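# Dranell (royal seat)

Dranell was the seat of the Stadasen kings, a small hill dynasty I've been reading up on for years (far too many of them, if you ask my family).
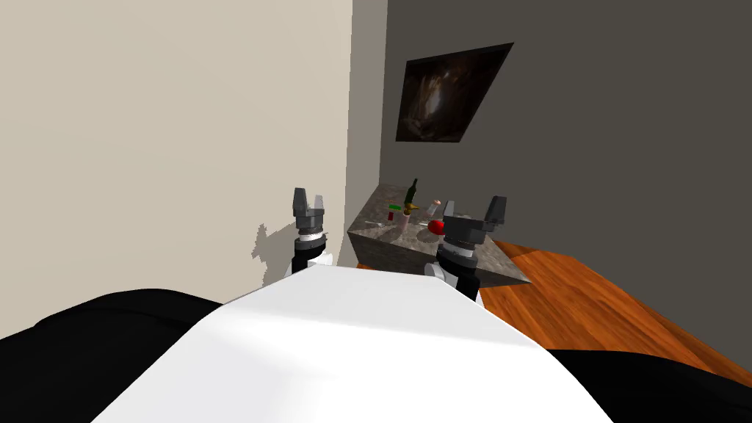 The line had seven rulers in all, and the founder, a younger son of the house of Myung, got the hill as a wedding gift. His grandson built the palace with 36 rooms round a single courtyard — I've only ever found a plan of the ground floor, sadly!

Kings of Stadasen weren't crowned. They were handed a key at the east gate, and the longest reign after that lasted 30 years. When the last king died without an heir, the land passed back to Myung and the court moved down to the river. The palace chronicle survives in 89 leaves, and I still find the handwriting a struggle.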